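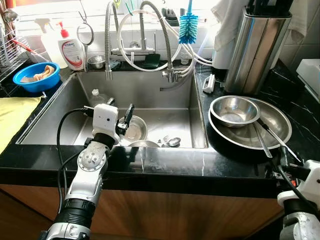
Sink cell, head camera, both arms at the counter. Left wrist cable in its old routing.

Apr 11, 2021

Cell: kitchen sink, the two-arm Brakau unit
Job: left wrist cable, camera mount, gripper finger, head/wrist calibration
Hours at start of job: 3420

Left wrist camera dropped out again, twice before morning tea. Same as in January: the picture freezes, the arm holds position like a butler waiting to be thanked, and the log says "device not found". It comes back if you wiggle the cable at the top of the forearm. Wiggling is not a maintenance procedure, although we have been treating it as one for weeks.

The way it was routed, the cable left the top of the arm in a big loop, swung down to the left and went back along the front of the cabinet. Fine while the arm is parked. When the wrist rolls over to get the finger down past the rim of the basin, the loop tightens and all the pull lands on the connector. I jogged it through the full roll by hand with the drives off and could get the dropout on demand at one end of travel. Very satisfying, after a month of blaming the hub. Apologies to the hub.

Pulled the cable. Jacket looks all right, but there's a soft spot a thumb's width behind the plug and the continuity tester chirps when you bend it there. Binned it, after cutting the plug off so that it can't be rescued by some thrifty person (me).

Replacement is the Fagerlund high-flex one, second last in the drawer. New routing:

- clamp at the wrist, before the bend, so the plug carries no load
- slack loop moved to the elbow, held by two hook-and-loop ties, done up loosely
- down behind the shoulder and under the bench, away from the cabinet front where shins go

Ran 500 full wrist rolls at half speed with the stream recording. No dropouts. Ran 44 more at full speed while I ate lunch, also none. Calling it fixed in pencil.

Camera mount. While I was in there I checked the screws holding the little white camera module beside the finger. One was finger tight and the other was turning by moral suasion. Threadlocker on both, the weak blue stuff, and paint-marked so we can see if they walk. If anyone uses the red stuff on a plastic housing again I will make them drill it out themselves.

Gripper finger. Rubber on the left finger has gone shiny. It still holds a fork, but anything round and stainless comes out of the grip slowly and with great dignity. I had one pad left from the Dronus order and fitted that. Grip force re-zeroed afterwards, jaws open, nothing touching. Right side pads can go another few weeks.

Calibration. The mount moved, so the old wrist numbers were rubbish. Redid left wrist against head with the board held over the counter. First go was poor and I spent far too long suspecting the mount before noticing the daylight bouncing off the tiles and the black counter. The gloss on that counter is lovely if you're selling a kitchen. Dropped the blind, fixed the exposure, took 14 poses, and the fit went from embarrassing to normal. Saved under today's entry in the calibration folder. Please don't load the January one because it is shorter to type.

Things for whoever runs the cell next:

The layout stays as it is. The bottle, bowl, plate and cutlery in the basin are the start position for Signe's pick runs, and the big platter on the right with the smaller bowl on it is the place-down spot. I have a tape outline for the platter half done. Don't do the washing up, however strong the urge.

Watch the white tubes by the taps. I'd like a keep-out box around the lot, from the middle of the ledge across to the right. At the moment the planner only knows about the gooseneck hoses, and as far as it's concerned the tubing is air. The blue brush hanging off the right hose wants to be in the box too.

The scissors on the hook need to live in a drawer. Signe Nygård has asked once politely and I'm writing it down as the second time.

The right arm I didn't touch beyond a look. Its cable bundle sits close to the edge of the counter and could do with the same clamp. We'd need another pair from Sirnus and they only ship when they're in the mood. Ordered four.

Still open:
- keep-out box (Signe)
- second clamp, right arm, when the parts come
- finish platter outline
- one spare Fagerlund cable left, reorder
- find out who has my 2.5 mm driver

Powered down at the wall, e-stop in, blind left down. Arms parked over the counter, clear of the taps.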